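Borkeck Account Archiver for Windows and Mac

Save a copy of your photos, captions and messages before you close a social media account.

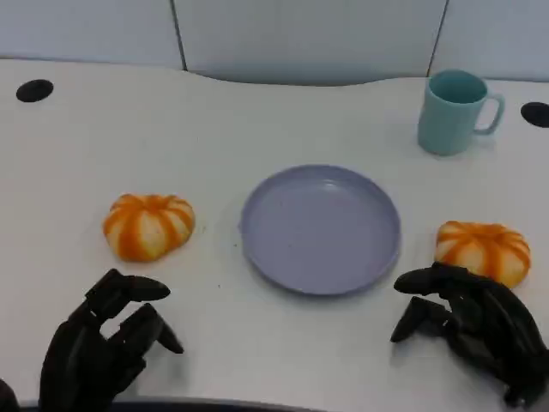 Closing an account takes a few clicks. Getting your posts back afterward is a different matter, and on many services it can't be done at all once the waiting period is over. Borkeck Account Archiver reads the download file that your social network gives you and turns it into ordinary folders you can open on any computer.

We use cookies to remember your settings and to see which pages are visited. Accept | Manage choices

What it does

Most networks let you request a copy of your data. The file that arrives is usually a ZIP full of folders with long numbered names, and the captions are kept apart from the photos they belong to. Archiver matches them up again. Photos and videos are sorted by year and month, the caption is written into each file, and the original posting date is restored so your photo program shows things in the right order.

Direct messages are saved as plain text, one file per conversation. Comments you left on other people's posts go into a single list. Stories are included if they were in the download file – the program can't recover anything the network left out.

Archiver never asks for your password. It works only with the file you already have, and nothing is sent to us or to anyone else.

What it doesn't do

It does not delete or suspend your account. You still have to do that yourself in the account settings. We suggest opening a few of the finished folders first and checking that the oldest and newest posts are both there.

It does not post your photos to another service. If you want to move them, our Sasum uploader can read the folders Archiver makes. Sasum is sold separately.

Versions

Free: up to 472 items per archive, photos and captions only.
Full: no item limit, with videos, messages and comments. One license covers 2 computers.

Both versions use the same installer. Entering a license key unlocks the rest, and you don't need to start the archive over.

Requirements

Windows 10, or macOS 10.13 or later. 667 MB of free disk space for the program, plus enough room for the unpacked archive. Large accounts with a lot of video can need several times the size of the ZIP while the program is working – an external drive is fine for this.

Changes in the January 2021 release

Emoji in captions now show correctly on Windows. Albums with more than one photo stay together in a subfolder. The progress bar no longer stops when a video has no sound track. The French menus were redone by Ysaline Marty.

Refunds

Full licenses can be returned within 30 days of purchase. Write to the Indcombe office from the email address you used for the order and include the order number. Keys bought from a reseller have to go back through that reseller.

Share 30 | Comments 2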